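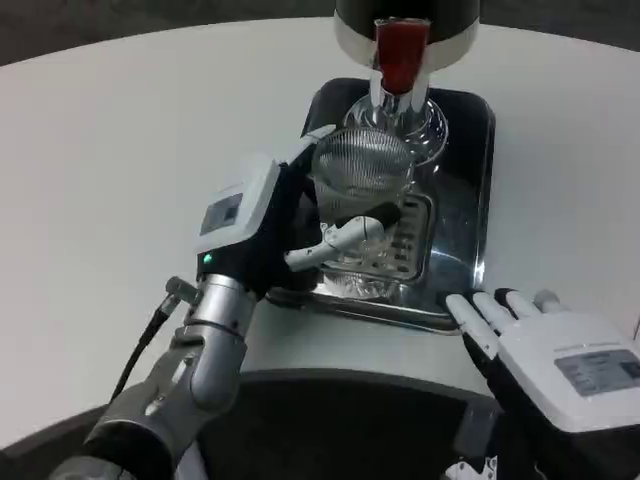
Fahy replied that the drip had been there since October and that descaling made no difference.

Ticket 2735 – Merkuvel beverage dispenser, drips after pour
Status: open
Priority: low

Reported: spout keeps dripping after shutoff. Fine sediment in the glass unless a mesh strainer is held under the spout.

Checked: drip tray and slotted grate, no fault. Red nozzle removed, rinsed and refitted. Drip continues at a slower rate. 127 ml collected overnight.

Cavano parts desk suggests the outlet seal, part 783. Mulinska has none in stock – next delivery Wednesday.

Until then: strain every pour, empty the tray at closing. Do not overtighten the spout fittings.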